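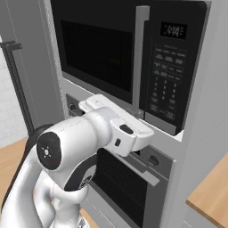 Progress report to Brilholm, period ending Nov 9, 2018
Project: Arkineck manipulation planning software

Work this period covered the motion planner and the simulated kitchen tasks. The planner now treats door handles as constrained contacts, so the gripper path follows the arc of the door instead of a straight pull. The old behavior is still available as a setting for regression runs.

We ran 3,000 simulated trials on the microwave door task. The success rate was 69 percent, measured on the planner build frozen in June. Most failures fell into 2 groups:

Approach poses where the wrist came too close to the oven handle and the collision checker rejected the path.
Handle pose errors from the perception module, mainly at steep viewing angles.

The first group is a tuning problem - the safety margin is set per robot link and is too wide at the wrist. The second needs new training renders, which are queued on the Notero cluster.

Trial logs now store the full joint trajectory and the planner seed, and any failed run can be replayed from the command line.

Next period: per-object margins, retraining of the handle detector, and a repeat of the full trial set. No change to budget is requested.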